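Home News Features People Archive Contact

We use cookies to remember your settings and to see which stories are being read. Accept Manage choices

The patience of opening a door

When I rang Rungnapa Thongsuk to ask whether I might come and talk to her about the work at Hetport, she told me to bring flat shoes and to have eaten something first, and it was only when I had been on my feet for most of a morning that I understood she was being kind. She and her cousin Vichien Thongsuk run the gathering side of a project called Saithong, which sets out to teach a robot arm to manage the small chores of a kitchen, and the gathering side, as she describes it, is mostly a matter of doing very ordinary things a great many times, with care, while holding something rather awkward in your hand.

"My mother thinks I open cupboards for a living," she says, pouring tea for the three of us. "I've stopped correcting her. Some weeks I do open cupboards for a living."

The awkward thing is a gripper, a pair of fingers on a handle with a camera fixed to it, and a person carries it about and uses it in place of their own hand. Whatever the person does with it is recorded from the gripper's point of view, so that later on the learning system can be shown what the fingers saw and how they moved. There is no robot in the room while this goes on. The arm that will one day put the lessons to use lives at Groltach, the small firm that pays for the work, a good train ride away, and Rungnapa has met it only twice.

"I was a bit shy of it, the first time," she says. "I'd spent all those months making examples for it, and there it was, and it went for a mug and it came at the handle from slightly underneath, the way I do. I come at everything from underneath because I'm short. I thought, oh dear, that's me."

She laughs at this for quite some time, and Vichien, who has clearly heard the story before, passes her the biscuits.

Each attempt at a task is called an example, or a go when they are talking to each other. A go might be as simple as pulling a microwave door open and letting the gripper come to rest. It might be a longer affair, with a bowl to be fetched from a shelf and set down on the turntable and the door pushed to behind it. A full set for one task is 120 goes, spread over several people, and a set is never gathered in one sitting if Vichien can help it.

"You get smooth," he explains, and he says the word as though it were a complaint. "By the thirtieth go in a row you've found your favourite way of doing it, and then every go after that is the same go. Lovely to watch and not much use. The system learns that there is one way to open a door, and then somebody turns the oven a little on the table and it hasn't a clue."

So things are moved. The oven is nudged left or right or turned at an angle. The person holding the gripper starts from high up, or from low down near the table, or from off to one side. They swap places. The lights are changed when they can be, and the life of the building is allowed to carry on behind them, with people coming and going as they please. I asked whether it wouldn't be easier to have the place to themselves, and Rungnapa shook her head before I had got to the end of the question.

"We did that at the beginning, in a little side room with a plain wall," she says. "Very tidy! And Groltach wrote back and said, could you please do it somewhere with a bit of life in it, because a kitchen has people in it. Children, dogs, somebody looking for their keys. If it has only ever seen a plain wall then it pays attention to the wrong things."

I was allowed to have a try, and I should say that I have opened a microwave on most days of my adult life and thought myself fairly good at it. With the gripper it is another matter. You lose all the feeling in your fingertips, for one thing, and you find that you had been relying on that far more than you knew. My first go ended with the pad sliding off the edge of the door. My second was better, but I yanked, and the whole oven shuffled towards me across the table. Vichien asked, very gently, if I would mind pretending that the door belonged to someone else.

"Everyone yanks," he told me afterwards. "It takes 19 or so tries before a new person settles down, and I don't keep those unless there's something interesting in them."

There is a good deal of thought behind what counts as interesting. A failed go is sometimes thrown away and sometimes kept with a note against it, and the two of them don't always agree about which. Rungnapa likes to keep the ones where the fingers slip and the person recovers, finds the edge again and carries on, since she believes that the recovery is the most useful thing a machine could possibly be shown. Vichien is stricter. He worries that the system will pick up the slip along with the recovery and come to think of it as part of the job. They argued about this in front of me for the length of a pot of tea, quite happily, and I don't believe it was settled.

The notes are kept in a program called Mutden, which neither of them has much love for, though Vichien concedes that it has improved. Every go is given a line to itself: what the task was, who held the gripper, where it began, how it ended and whether anything odd took place. Rungnapa writes long notes and Vichien writes short ones. Hers say things like "door a bit sticky at the top, I paused and thought about it, then pulled lower down". His say "fine".

"Hers get read," he admits. "Groltach ring up and ask for more of hers."

They began in February with just the two of them, in coats, and there are now six people who take turns, most of them part-time. I wondered what sort of person was good at it. I had rather expected to hear about steady hands, but Rungnapa said that she looked for people who didn't mind being told to do a thing again, and who would own up to a poor go without being asked. One of their best had worked in a bakery for years. Another had been a piano teacher, and was used to hearing the same eight bars and still listening.

By the end of a busy fortnight they may have up to 400 goes waiting to be checked, and the checking is done by eye, at ordinary speed, by someone other than the person who made them. It is slow work and it is where most of the mistakes come to light. A sleeve has drifted across the view, or the recording was started after the hand had already begun to move, or a task has been written down as closing when it was plainly opening. Vichien does a lot of this in the early evening, with the radio on.

"I know everybody's wrists by now," he says. "I could tell you who it is in two seconds. There's one of us who always taps the door before she opens it, just a little tap, like knocking. I did wonder if I ought to ask her to stop."

And did he?

"No, we left it. I asked Groltach and they said it didn't do any harm." He thinks about it. "I should quite like to see the arm do it one day, knocking on a microwave."

I asked them both, as I was gathering up my things, whether the work had changed how they went about their own kitchens. Vichien said that he had become unbearable about drawers, and that he noticed which ones ran well and which ones stuck wherever he went, including in other people's houses. Rungnapa took longer over it. She said she had started to feel some respect for her own hands, which did all this from morning to night without being thanked, and that she had caught herself the week before standing at the sink, picking up a teaspoon slowly, in order to see how it was done.

Next on their list are lids, which they are both dreading, and after those the folding of tea towels, which Rungnapa has asked for and Vichien has been putting off. She walked me down to the door and held it open with her foot, her arms being full of bowls for the afternoon.

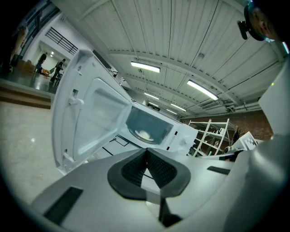 Why is the same task recorded from several different starting positions?

A learning system tends to copy whatever stays the same across its examples. If the hand always begins in one spot, the system may learn a single fixed path and fail when the object has been moved or turned. Starting high, low and from either side gives it many ways of reaching the same result, so it has to go by where the door or handle is.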